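Home | About | Visit | Robots | Open Day | News | Contact

Flonik Open Day: Questions and Answers

Last updated 10/4/21

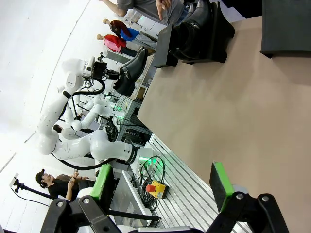
Shoe handling at the open day, with a shoe held up next to one of the white arms.

These are the questions we get most often about the open day at our Pekirton workshop. If yours is missing, use the contact form or call the front desk.

What is the open day?
Once a season we open the workshop floor and run the robots for anyone who wants to watch. Most of the day is given to the shoe table, where our arms practice picking up, turning and placing shoes on a stand. Staff are on hand at every station to talk about the work.

Who can come?
Anyone. We get students, people from the shoe and clothing trade, neighbors and a lot of families. Children under 15 need an adult with them at all times on the workshop floor.

How much does it cost?
Entry is free. Parking in the Stekau lot next door is $4 for the day, paid at the machine. Street parking fills up early.

Do I need to book?
Yes. We can have 144 visitors over the day, and each booking is for a set entry time. Bring the confirmation on your phone or on paper. If you can't make it, please cancel so the place goes to the next person on the list.

How long does a visit take?
Plan on 80 minutes. The guided part covers the shoe table, the gripper bench and the parts room. After that you can go back to any station and stay until your entry group leaves.

What will the robots be doing?
The main demonstration is shoe handling. A robot arm takes a shoe by the upper or the heel, lifts it and sets it down on a stand. The operator then changes the shoe or its position and the arm tries again. Some tries fail. Shoes get dropped, or the arm stops halfway and has to be reset. We don't edit the demonstration for visitors, so you will see the same mix we see on a working day.

Why shoes?
They are a hard thing to pick up well. A leather shoe is stiff at the heel and softer at the sides, and the left and right are mirror images. Polished leather also marks easily, so a grip that is too firm shows up on the finished product. Our customer for this project, Jafarzadeh, packs dress shoes by hand at the moment and wants to know which steps an arm could take over.

What are the pads on the gripper fingers for?
They are the part that touches the shoe. Pads wear down and get swapped out during the day. At the gripper bench you can handle several used ones and compare them with new ones.

Is it safe to stand close to the arms?
Stay behind the floor tape unless a staff member waves you forward. The shoe station has an emergency stop, a red button on a yellow box, and the staff know where it is. Please don't press it unless somebody is in danger. After a stop the arm has to be restarted and checked before the demonstration can go on.

Can I operate a robot myself?
Visitors 15 and older can try the practice arm at the gripper bench. It moves slowly and picks up foam blocks. Sign up on the sheet when you arrive. The arms at the shoe table are run by staff only.

Can I take photos or video?
Yes, for personal use. No flash near the shoe table, please, as it upsets the cameras. Ask before taking close-ups of other visitors. Press should write to Nele Albers ahead of time.

Is the workshop accessible?
The floor is level from the parking lot to the shoe table. The parts room has one step, and we can put down a ramp. There are folding chairs at each station. It can be noisy when the air compressor runs, and ear protection is available at the desk.

Can I bring a school group?
We prefer to see school groups on a separate date so they have the floor to themselves. The next school visits are in April. Sepehr Ghaffari handles those bookings and can send a worksheet for the class ahead of time.

Is there food?
Coffee and water are available in the front room. Food and drinks can't be taken onto the workshop floor.

Are you hiring?
Open positions are listed on our News page. You can leave a resume at the front desk.

We use cookies to remember your settings and count visits to this site. Accept | Manage cookies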